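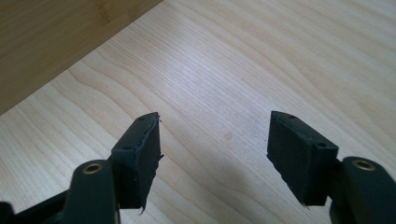
Light wooden table top.

Guides » Furniture » Tables

Oiling a wooden table

Every tin promises a finish in 2 coats. I'd ignore that until you've tried it on the underside.

1. Wipe the top with a damp cloth and leave it overnight.
2. Sand along the grain with 200 grit. Daniyal Niazi swears by 2,000 for the last pass; I couldn't feel any difference.
3. Rub in a thin coat of oil and wipe off the extra after about 20 minutes.
4. Repeat next day if it looks patchy. Lay oily rags flat outdoors to dry, as they can catch fire in a heap.

Skip the "reviver" sprays.

2 comments

Contact | © Prundon | Back to top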